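Soup season starts early in Umdale
8/24/26

I know, I know, it's still August and half of you are reading this with the back door open. But the beans are coming in faster than anyone can eat them, the first squashes are fattening up behind the hall, and I have been thinking about soup since breakfast. So let me tell you what's planned, and then let me bang on a bit about stock.

The Umdale soup lunches are back, and they run right through to the end of November. Same place, same long tables, same rule as before: you pay what you like and you take your own bowl home to wash. We had room for 40 people at a sitting last year and squeezed in a few more when it rained. This time Zohreh Kiani has talked the hall into letting us have the side room as well, so we can seat 50 without anybody eating on the stairs.

Zohreh is also cooking the first one, and she's making ash reshteh, a thick Persian soup with noodles, beans and an almost silly amount of herbs. I had it at her house in the spring and went back for thirds. She fries the onions until they are properly dark, much darker than I'd ever dared, and finishes the bowl with fried mint and a spoonful of something sour. If you grow parsley, coriander or spinach and have too much of it, please bring it along the evening before. She will use every leaf!

Toon Visser is down for the second lunch with his pea soup, the Dutch sort that a spoon is meant to stand up in. He soaks nothing, he says, and simply lets the split peas tick over for 3 hours with celeriac, leeks and carrots. There'll be a pan with smoked sausage and a pan without.
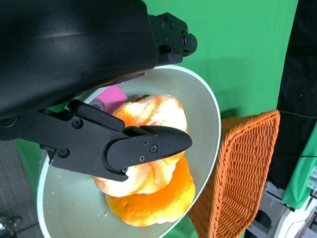

Now, stock. I used to buy cubes and feel slightly guilty, and then last winter I started keeping a bag in the freezer for leek tops, onion ends, parsley stalks and the odd tired carrot. When the bag is full it goes into the big pan with a bay leaf and cold water, and an hour later there's stock. It costs next to nothing and the kitchen smells wonderful. Leave out cabbage and sprouts (I learnt that one the hard way - the curtains took a week to recover) and go easy on beetroot unless you want everything pink.

A few of you asked after the barley soup recipe from the spring supper. It's very forgiving. Soften two onions and two sticks of celery in butter, add a mug of pearl barley, pour over 1000 ml of stock and let it bubble gently until the barley is plump. Stir in chopped kale for the last few minutes, then lemon juice and plenty of pepper. It thickens overnight, so loosen it with a splash of water when you warm it up. I like it even more on the second day, with cheese on toast.

We still need bread bakers for the October dates, and somebody with a very large ladle, as ours has gone missing. Names on the sheet by the hall door, please, or catch me at the allotments most mornings. And if your gran had a soup that you still dream about, write it down and send it in. I'd love to print a few in the next issue.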